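Folding dark clothes before they go in the bin: worth it or not?
Forum > Home and Laundry > Storage

kbouazza
Thursday, October 21, 2021

Hello all. I am sorting the dark clothes on the wooden table and putting them into a clear plastic bin.
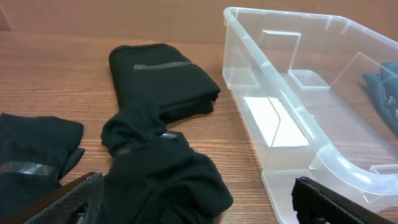 Still on the table: the folded one at the back, and the crumpled one waiting in front of it.

My question is about the grey strip. When I fold, I like to keep it straight on top, so I can find the piece quickly. But it takes me a long time, and my sister says I should only roll everything. What do you do?
Kenza Bouazza

Morsy
Roll. I have 11 dark things in one bin and I never fold any of them. With a clear bin you see the colours from the side anyway.

elier_13
I don't agree with Morsy. From the side all dark clothes look the same, black or green or blue, you cannot say which is which in the evening. Your folded one is good and thick, it will stand up by itself. I would fold in three, then once more, and stand them like books.

Morsy
Like books is fine until you take one out. Then the others fall down.

elier_13
Only if the bin is half empty. Put a small towel in the gap.

Lullodwood
Kenza, before you fold the crumpled one, shake it and press it flat with your hands from the middle to the sides. Mine kept the creases from April because I packed them in a hurry.

kbouazza
Thank you, I did not think of the towel. Lullodwood, did you iron them afterwards?

Lullodwood
No, I hung them in the bathroom for 3 days. Most of the creases went away, but one stayed near the hem.

Morsy
So folding also makes creases. I am still rolling!

kbouazza
I will try 6 pieces standing and the rest rolled, and write again next week.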